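Hauswirtschaft und Ausstattung, Grundkurs
Handout zu Einheit 4: Spielküche und Übungstisch einrichten
Leitung: Dymphna Conneely, Praxisteil: Sizwe Mnguni

1. Worum es geht

Die Einheit behandelt das Sortieren, Aufstellen und Pflegen von Spielgeschirr und Spiellebensmitteln. Die Grundlagen aus Einheit 3 (Materialkunde Kunststoff und Textil) werden vorausgesetzt. Wer am Dienstag gefehlt hat, holt sich das Merkblatt bei Lesego Nkosi.

Wir unterscheiden drei Gruppen: Geschirr und Gefäße, Lebensmittel, Geräte. Jede Gruppe hat im Regal ihr eigenes Fach und auf dem Tisch ihren eigenen Bereich. Textile Teile liegen im Regal getrennt von allem, was feucht abgewischt wird. 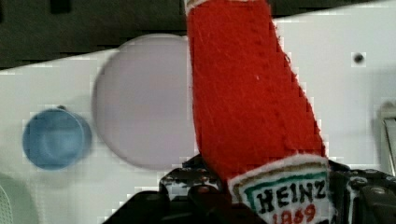 Textile Spiellebensmittel werden vor jeder Ausgabe von allen Seiten geprüft. Geprüft werden Nähte, Aufnäher und Oberfläche, in dieser Reihenfolge. Bei der roten Plüschflasche laufen feine Nähte der Länge nach über den Körper, und unten sitzt ein Etikett mit dem Schriftzug HEINZ, das rundum einen hellen, flauschigen Rand hat. Solche Ränder nehmen Schmutz schneller an als der übrige Stoff. Fusseln, wie der kleine weiße links auf dem Rot, werden mit der Fusselrolle abgenommen. Kein feuchtes Tuch verwenden.

2. Aufstellung auf dem Tisch

Die Arbeitsfläche ist hell und leer, bevor aufgebaut wird. Zuerst kommen die großen flachen Teile, dann die Gefäße, zuletzt die Lebensmittel. Obst bleibt zusammen. Zwischen den Gruppen soll mindestens eine Handbreit frei sein. Für die Übung rechnen wir mit einem Tisch der Firma Jollar, Tiefe 600 mm. Wer zu Hause an einem schmaleren Tisch übt, stellt die Geräte auf eine zweite Fläche.
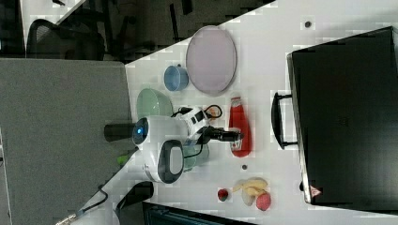
Abb. 2: Obst als Gruppe auf dem Tisch, Teller und Gefäße davon getrennt, rote Flasche aufrecht.

Teller liegen immer flach. Becher stehen mit der Öffnung nach oben, damit man beim Kontrollieren hineinsehen kann. Umgefallene Becher werden sofort aufgestellt. Flaschen stehen, sofern ihr Boden das zulässt; weiche Flaschen ohne festen Stand werden hingelegt.

3. Geräte und offene Gefäße

Geräte bekommen den Platz am Rand. Ihre Tür oder Bedienseite muss frei zugänglich bleiben. Das gilt auch für kleine Geräte, die in der Übung nicht eingeschaltet werden.
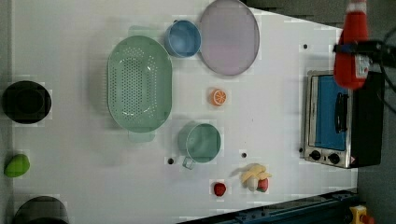
Die Zuordnung nach Gruppen ist bei kleinen Teilen am schwierigsten. Lungile Zulu empfiehlt, zuerst alles Runde herauszusuchen und danach zu entscheiden, was Gefäß und was Lebensmittel ist. Auf dem Übungstisch betrifft das zum Beispiel die Orangenscheibe unterhalb des Tellers, die zu den Lebensmitteln gehört und näher an die Banane rücken müsste. Auch die einzelne Erdbeere kommt zum übrigen Obst. Das mintgrüne Sieb zählt zum Geschirr, wird aber wegen der vielen kleinen Löcher gesondert gereinigt: mit weicher Bürste, von beiden Seiten. Der kleine Ofen mit den zwei schwarzen Drehknöpfen bleibt rechts. Sein Türglas wird trocken poliert.

Töpfe werden nicht ineinandergestellt, solange sie auf dem Tisch sind. Im Regal ist es erlaubt.

4. Beschriftung und Inventar

Jedes Teil erhält eine Zeile in der Liste: Gruppe, Farbe, Material, Aufdruck, Zustand. Aufdrucke werden so abgeschrieben, wie sie dastehen, auch Zahlen. Ist das Material unklar, bleibt das Feld offen und wird in der Besprechung geklärt. Bitte nicht raten.
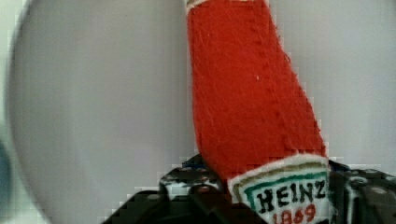 Abb. 4: Etikett mit Schriftzug »HEINZ« und roter Zahl 1869, olivgoldener und blaugrüner Streifen als Rahmen.

Die Vorlage für die Liste liegt im Ordner Stelstead, Blatt 108. Das Pflegeblatt für Textilien ist Blatt 123.

Aufgabe bis zur nächsten Einheit: eine eigene Liste mit den fünf Spalten anlegen und eine Tischskizze beifügen. Abgabe auf Papier bei Eliseo Salinas, Fach neben der Tür.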